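Category: Home & Living / Small Spaces

One Table, Two Jobs

2 May 2020
By the Home & Living staff

Since April, a lot of tables have been pulling double duty. People eat at them, work at them and unpack the shopping on them, often within the same hour. In an apartment with no separate dining room, the table ends up holding whatever came through the door last.

The fix that comes up most often in our mail is cheap. Give the table a cloth and give it a back wall. The cloth tells everybody in the house that this surface is for food. The wall can be a folding screen, which stands up by itself and goes flat behind a door when you need the floor again.

Gingham has been the easy choice for the cloth. A small check hides crumbs and the odd tea stain better than a solid color does, and pale yellow keeps a room with gray floors from looking cold. A 70-inch square covers most four-person tables with some drop on each side. Wash it before you measure, as cotton can shrink. 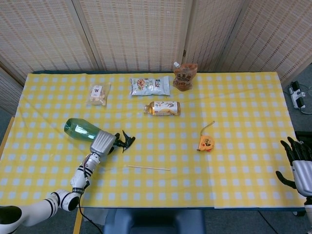
Snacks and a bottle of tea on yellow gingham, with a woven screen behind the table.

Screens take more thought. McKinnon, a furniture store that has carried them for 12 years, says buyers tend to go too tall. A screen that reaches 180 centimeters is enough to block the view of a desk or a bed from a dining chair. Four panels will stand more steadily than three, and the end panels should be angled forward a little. Woven reed or bamboo lets some light through. Dust it with a dry brush, along the weave.

Then there is the question of what lives on the table. Packaged snacks and drinks are fine there for the afternoon, but pouches with a spout should be stored upright with the cap tight. Spray bottles need a home of their own. If you use one at the table, clear the food first, wipe, and put the bottle back under the sink. Lay it on its side and a loose trigger head may drip into the cloth.

Reader tips on small dining spaces are still welcome.

Contact | © 2020 Lellix Magazine | Back to top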